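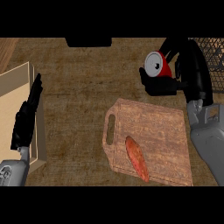

In the last issue I asked our readers which chore they would give first to a machine, if they could. We received 226 answers, and the most popular was "clean up the kitchen after cooking." I understand this wish very well. At the Mavville workshop we repair dishwashers and washing machines, and the oldest one on our shelf is from 1972. It still washes, but a person must still carry every plate to it. The carrying and the sorting are the part which did not change in all these years. In simulation people now try exactly this part, with two arms, a cutting board, a cardboard box and a few groceries. One hand has its black fingers under a red can, and the can is in the air above the edge of the board. The other hand is empty beside the box. For a child of six it is a very small job, to take a can from a kitchen board and put it in a box. For a machine it is several jobs, one after the other.

Asif Rind, who fixes our conveyor at the Stisow packing shop, read the answers with me and was less hopeful than our readers. His point is about grip. A can has the same shape every time, so you can prepare for it. A vegetable does not. Each one is thicker at another place, it rolls, and you should not press it too hard. He says that at Stisow they have tried for two seasons to let a machine pack mixed boxes, and people still do the last layer by hand. The machine is good when everything arrives in the same position. On a kitchen table, things never arrive in the same position.
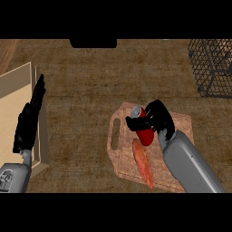 *Simulated kitchen work: the right hand holds the can on the cutting board, the left hand is free at the box.*

Faisal Bugti from the Grastov reading group has a different opinion, and I want to give it fairly. He thinks we ask the wrong question when we wait for a machine which does the whole kitchen. He would be satisfied with one that clears the table slowly at night while the family sleeps. Speed does not matter then, and if it needs four tries for one can, who will complain? I find this a good argument. I only worry about glasses, and about the noise.

My own answer for this year is "not yet" for the kitchen and "sometimes" for the shop floor. If you work with such machines, or if you have bought one and returned it, please write to me before the January issue. Letters can be left at the Mughal Street counter or sent to the usual address. Short letters are also welcome, and drawings of your kitchen table too.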